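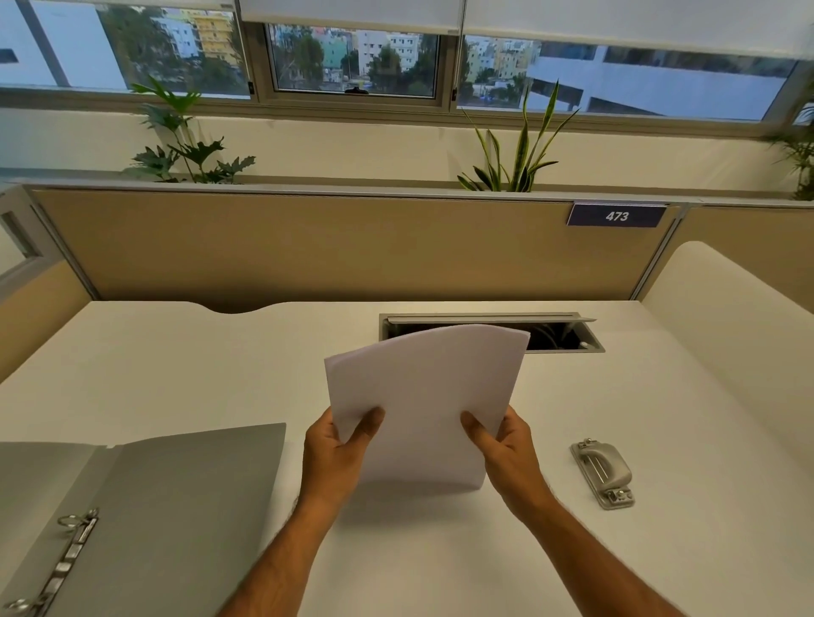

Holding a stack of plain sheets upright above the desk with both hands. Open ring binder at lower left, hole punch at right.

Gollik Desk Tasks: recording and labelling rules

This file sets out how desk tasks are recorded, checked and labelled in the Gollik set. It covers paper handling, filing and small office tools. Kitchen and workshop tasks have their own files and some of the rules there are different, so please don't carry them across.

The rules apply to everyone who records, labels or reviews. If a rule here clashes with something you were told at Floludville or Dantas, follow this file and tell the maintainer.

Contents

1. What is in the set
2. Before recording
3. During recording
4. Labelling
5. Privacy
6. Checks and rejection
7. Known problems
8. Use and changes

1. What is in the set

The current release has 581 episodes across 16 tasks. An episode is one unbroken recording of one task, from a head-level view, with a text label for the whole task and shorter labels for each step.

The paper tasks are squaring a stack, punching, loading a ring binder, taking sheets out of a binder, sorting by size and stapling. The rest deal with pens, folders, envelopes and drawers. The full list is in tasks.txt.

The set is meant for training and testing models that recognise steps in two-handed work. It was not made for judging how fast or how well a person works, and must not be used for that.

2. Before recording

Read the task card to the end. The card gives the objects, where they start and what counts as finished. It doesn't say how to move your hands, and you should do the task as you normally would.

Use blank paper unless the card asks for printed sheets. Where print is needed, take it from the pack of test pages. Never use real letters, forms or drafts, even old ones.

Put out everything the card names. Things that belong to the desk can stay where they are. We want ordinary desks in the set, so don't clear away plants or change the blinds to make places look alike.

Check the tools by hand first. A punch that sticks or a binder ring that doesn't meet should be swapped before the episode starts. Faulty tools are only recorded under the two tasks marked "fault" in tasks.txt.

Sleeves must not cover the wrist. Take off rings with large stones, and lanyards that swing forward.

3. During recording

Start with both hands resting and hold them still for 2 seconds. Do the same at the end.

Keep the work in view. With tall stacks it is easy to lift the paper so high that it hides the tool you need next. This is allowed if it happens naturally, but don't hold it there.

If you drop something, pick it up and carry on. Drops, slips and second tries are useful and should be kept. Stop only if someone could be hurt, if a person walks into view, or if private material shows.

Don't talk during an episode. Sound is removed before release, but people who talk tend to slow down and point at things.

For punching tasks, keep fingers clear of the lever and the gap beneath it. Don't force a thick stack. Split it and punch each part, even if the card shows a single step. The labeller will add the extra steps.

4. Labelling

Each step label has a verb, an object and, where needed, a hand. Use the verbs in verbs.txt and don't make up new ones. If none fits, write "other" and add a note.

A step starts when the hand begins to move towards the object. It ends when the object is let go or when the next step begins.

Points that come up often:

"Hold" is for keeping an object steady with no clear change. "Square" is for lining up the edges of a stack, by tapping it on the desk or pressing the sides. A stack held upright over the desk is labelled "hold" unless the recording shows it being lined up.

"Open binder" means the covers. "Open rings" means the metal rings. These were mixed up in the first release.

When both hands do the same thing to the same object, write "both". Don't write two labels.

Label what you can see. Don't guess at a sheet count from the thickness of a stack, and don't label a hidden hand.

5. Privacy

Faces, names, screens and readable personal papers are not allowed in released episodes. Reviewers blur or reject.

Desk and room numbers may stay in view if they can't be linked to a named person by anyone outside the site. The site lead decides this and writes the decision in the site log. Views through windows may stay too, unless a person or a number plate can be made out.

Anyone who has recorded can ask for their episodes to be taken out. They needn't give a reason. Requests received by noon on Friday are dealt with before the next weekly build.

6. Checks and rejection

Every episode is checked by someone who did not record it. The reviewer watches it once at normal speed without labels, then again with labels on.

Reject the episode if the task is not the one on the card, if either resting period is missing, or if private material can't be blurred without hiding the work. Don't reject for clumsy handling.

In the January review, 102 episodes were sent back for relabelling. Most had step ends placed too late.

7. Known problems

White paper on pale desks gives weak edges, and automatic hand and object outlines often run into the desk. Treat the outlines for paper tasks as drafts.

Left-handed recorders are under-represented.

The Dantas episodes all use the same model of binder.

8. Use and changes

The set is shared under the terms in LICENCE.txt. If you publish results, name the release you used and say whether "fault" tasks were included.

The recording tool is Grotex. Settings are in grotex.cfg and should not be changed for a single site.

Suggested changes to these rules go to Marlene Medeiros, who maintains this file. Send the rule number, the wording you want and one episode that shows the problem.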